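Grondden Extends Jevix Cabinet Door Program to Replacement Market

Made-to-measure doors will ship without hinges or boxes from January

Grondden, a maker of cabinet components for kitchens, laundry rooms and small offices, will begin selling its Jevix door program directly to remodelers and repair shops in January. Until now, Jevix doors have been supplied only to cabinet builders as part of full kitchen orders.

The replacement program covers base, wall and tall cabinet doors. Orders are accepted for single doors, with no minimum quantity. Each door is cut to the size given on the order form, and hinge cups can be bored at the plant or left for the installer. Hinges, screws and cabinet boxes are not included.

"Most of the calls we get from remodelers concern one damaged door in a kitchen that is otherwise sound," said Wálter Llanos, product manager for Jevix. "The old process made them order a complete set. The new order form takes a width, a height and a hinge side, and the shop can have a drawing for approval the same day."

Sizing and Ordering

Doors are listed in 853 stock sizes. A size that is not on the list is priced as the next larger stock door plus a cutting charge. Drawings are issued through Akis, the ordering system already used by Grondden's cabinet builder accounts. Existing account holders keep their login and price group. New accounts require a resale certificate and a shipping address with daytime receiving.

Stock sizes leave the plant in seven working days. Cut sizes take longer, and the date is confirmed when the drawing is approved. Changes made after approval are treated as a new order.

Finish matching is handled from a sample. Customers may send in an old door or drawer front, which is read under standard light and compared with the current color range. Where no close match exists, the door can be supplied primed for painting on site. Grondden does not guarantee a match to doors that have faded in place — sunlight and cooking residue both shift color over time.

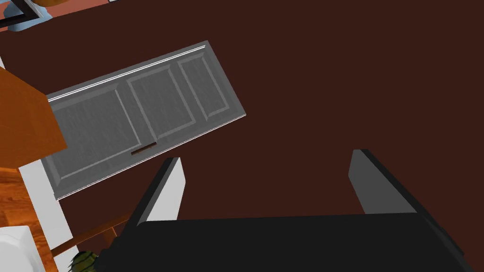
Distribution and Availability

Najafi will handle warehousing and freight for the replacement program, working from two depots. Thijs Van Dijk, who manages distribution at Najafi, said doors will be packed singly with corner guards and shipped upright. Freight damage must be reported before installation, with the packing kept for inspection.

Price lists and sample requests are available to trade customers through Akis.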